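Facilities Bulletin, January
Item 4: Desk power in the shared offices

The survey of desk power in the Gisberg building is finished. Maxence Royer checked every workstation on the two upper floors against the circuit drawings, and the results differ enough from the 500-series plan set that the drawings will be reissued. Until then, use the printed panel schedule taped inside each distribution cabinet door. The schedule is correct as of the last inspection. The drawings on the shared drive are not.

Most of the differences are small. Receptacles were moved when the partition walls went in, and the new positions were marked on paper and never transferred. Three branch circuits feed desks on both sides of the central corridor, so switching off one breaker takes down stations in two separate rooms. Those breakers now carry a yellow label. Check for the label before isolating anything on the upper floors.

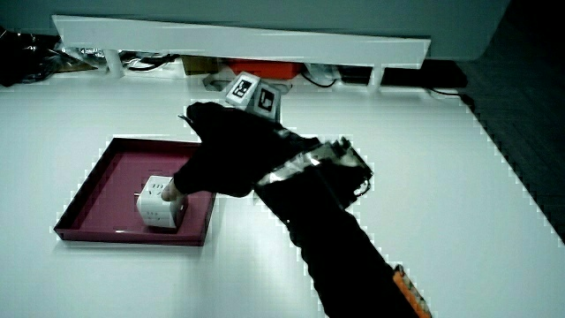

Load is the second matter. Each desk circuit is protected at the panel, but the breaker protects the wiring in the wall and has no knowledge of what is connected at the far end. A multi-outlet adapter adds places to plug in and adds no capacity. The compact cube type, with sockets on more than one face, is acceptable on a desk if its rating plate is legible and the total connected load stays under the figure on the plate. A cube set down in a shallow tray, like the white one in the red tray, is easier to find and keeps its place on the work surface. Do not pack paper, cloth or cable ties into the tray with it. Heat has to leave through the housing, and it can't do that under a pile of envelopes.

Typical office loads are modest. A monitor and a laptop charger together draw little compared with anything that makes heat. Space heaters, kettles and laminators are the items that cause trips, and they must be plugged directly into a wall receptacle. During the survey, heaters were found on adapters at 9 desks. The adapters at those desks were withdrawn and the heaters were tagged for collection. 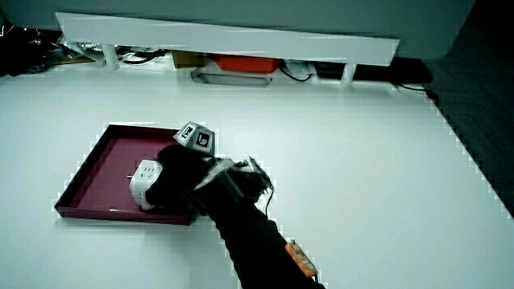 Daisy-chaining is still prohibited. One adapter plugged into a wall receptacle is permitted. An adapter plugged into another adapter is not, whatever the load, and this includes extension cords fed from a desk adapter. The reason is contact resistance. Every plug-and-socket joint in series adds a little, and worn contacts add a good deal more. A joint that has loosened will warm up at a current well below the breaker setting, so the breaker stays closed while the plastic discolors. Brown marks around a slot, a plug that slides out under its own weight, or a smell near the outlet are all grounds for removal from service.

Sandrine Bodin has revised the inspection sheet to match. The old sheet had a single box marked "adapter OK," which told the next inspector very little. The new one has separate lines for the housing, the contacts, the rating plate and the location. Room numbers should be written in full, including the floor letter. Completed sheets go in the Tredby folder until the new asset register is running. Entries made in pencil will be returned.
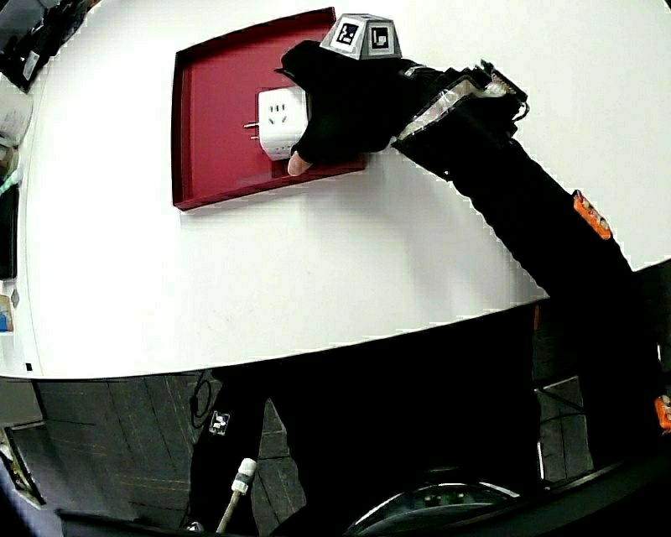

Replacement stock is held in the ground floor store. We ordered 100 units from Bostora and kept 25 back as spares. The rest will be issued against surrendered units, one for one, with no paperwork beyond the desk number. Units brought from home are not covered by the inspection program and should go back home. If a desk regularly needs more outlets than one adapter provides, file a request for an additional receptacle. The electrician is on site on Friday mornings and can normally fit a surface-mounted box without closing the room.

The Gbeho annex was not part of this survey. Its panels are older, the neutral bars are full, and no circuits will be added there until the main board has been replaced.
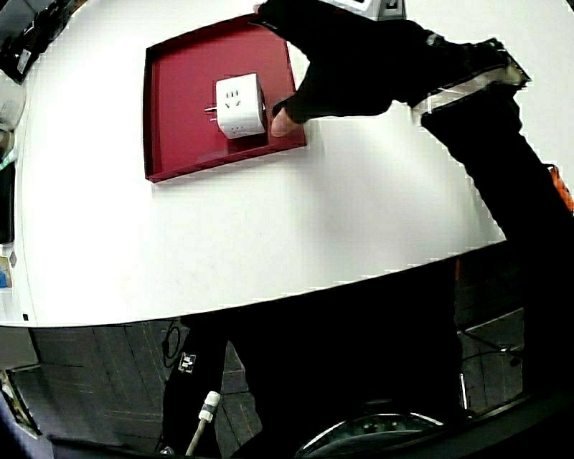
Can a desk adapter be left plugged in overnight?

An inspected adapter with nothing drawing heavily from it may stay connected. Switch off or unplug chargers and task lights at the end of the day, and report any adapter that feels warm in the morning to the facilities desk before using it again.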